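# The long sit

A sofa is the only thing most of us buy by sitting on it for 40 seconds in our coats. We'll read reviews of a toaster for a fortnight, then walk into a showroom, lower ourselves onto the nearest three-seater, say "mm, comfy" and hand over $2,489.

I did this in July, in a Pomska outlet the size of an aircraft hangar. The model was called the Lauritsen. It had low arms, slim legs and a colour the tag described as Driftwood, and I've since come to think of it as Toast. The salesman told me the cushions would "relax into themselves". I took this as a selling point.

They relaxed. Within a season the middle seat had the posture of a teenager at a wedding. Anyone who sat at either end slid gently inward over the course of a film, so that by the credits two people who had started as casual acquaintances were sharing a hip.

So I went looking for answers, which in the furniture trade means looking for the zip. Undo the cover on a seat cushion and you'll find foam, feathers, fibre or a sandwich of all three. Mine was fibre, a sort of upmarket pillow stuffing. It feels wonderful on day one and needs plumping every day after that, like keeping a pony.
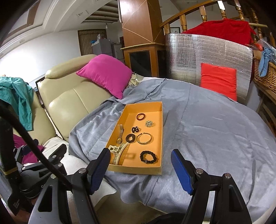
The upholsterer I rang was kind about it, in the way that vets are kind. New foam inserts for three seats would cost me $400, or $310 if I cut the old ones out myself and didn't ask for advice while she was working. I chose the cheaper grief. She wanted to know how firm I'd like them and I said medium, as everyone does, having no idea what the ends of the scale feel like.

There are things I'd do differently. I'd sit for a full 20 minutes and take a book. I'd lie down, shoes off, and let the staff stare. I'd measure the front door, the hallway and the bend in the hallway, a lesson I learned from an Erkico armchair that spent its first weekend on the porch under a tarp.

I'd also ignore the website photos. Hostora, where I looked next, shows every couch in a white loft with a single pear on the coffee table. My living room is narrow, gets no sun until four and has never contained a single pear.

The new foam went in last month. The Lauritsen now sits up so straight that guests perch on it as though waiting for the dentist. I'm told it will soften - give it 60 days, the upholsterer said, and try the ends first.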